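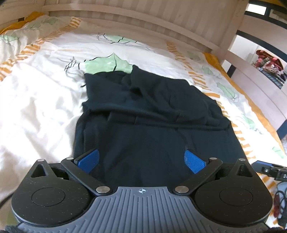

3.2. Material y acondicionamiento

Las prendas de color oscuro se recogieron en dos lavanderías, Histari y Fladari, durante el mes de octubre. De las 186 piezas recibidas se descartaron las que presentaban costuras abiertas o etiquetas ilegibles, de modo que el análisis se realizó sobre 144. Cada pieza se sometió a 12 ciclos de lavado doméstico con detergente Teler, sin suavizante, con un centrifugado de 1000 rpm.

El desprendimiento de colorante se evaluó sobre tejido testigo blanco, cosido al reverso de la pieza antes del primer ciclo. La lectura se hizo con escala de grises y la repitió un segundo observador – sin acceso a la primera – en las mismas condiciones de luz.
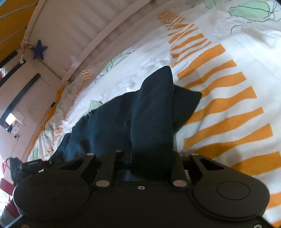 Figura 2. Tela de tono azul oscuro sobre una sábana blanca estampada.

Los valores discordantes se resolvieron mediante el índice de Rao, descrito en la sección 2.4. Las diferencias entre lavanderías se tratan como efecto aleatorio; el número de ciclo, como efecto fijo.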